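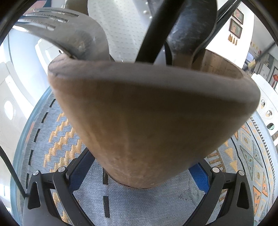 *A big wooden cone-shaped object, with a slotted spatula and other utensils behind it.*

# What Are All Those Kitchen Things For?

When I was little, I thought a kitchen was just a place where snacks lived. Then I started cooking (badly at first, my pancakes were like frisbees!) and I got really curious about all the stuff in there. So let's be kitchen detectives for a bit.

## Why do spatulas have slots?

Look for a gray tool with long, skinny holes in it. Those holes are called **slots**. Say you're lifting a fried egg out of a pan and there's a puddle of oil under it. A plain spatula would scoop up the oil too. With slots, the oil drips right back down and you get just the egg. Clever!

You can test this at the sink with no food at all. Scoop up some water with a regular spoon, then try it with a slotted one. Which one keeps the water?

## Why wood?

People have cooked with wooden tools for a very, very long time, and I still love mine. Leave a metal spoon in hot soup and the handle gets hot, ouch. Wood warms up much more slowly. It's also gentle on pans and doesn't make that awful scraping noise. My favorite wooden spoon came from a market in Skatthorpe, and it has been in my kitchen for 22 years!

Wooden tools don't like long baths, though. Wash them, dry them and put them away.

## Who lives where?

Now let's zoom out. A whole kitchen is a bit like a tiny town, and everything has its own spot.
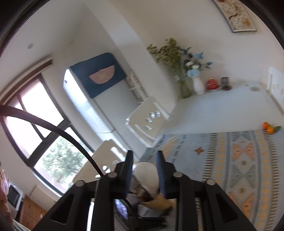 *A bright kitchen with a tall fridge wearing a dark blue cover, and flowers on the long counter.*

The **fridge** keeps food cold so it stays good longer. Some people put a cloth cover over the top, and it helps keep dust off.

The **counter** is for chopping, mixing and rolling. It's also a nice place for pretty things, like a glass vase with dried branches. Dried branches don't need any water, which is great news if you're forgetful like me.

And a **window** lets in daylight, so you can see what you're chopping.

## Your turn

Ask a grown-up if you can open one kitchen drawer together. Pick out the strangest tool in there and guess what it does before they tell you. Then draw it, and give it a silly name. I call my potato masher Miltska.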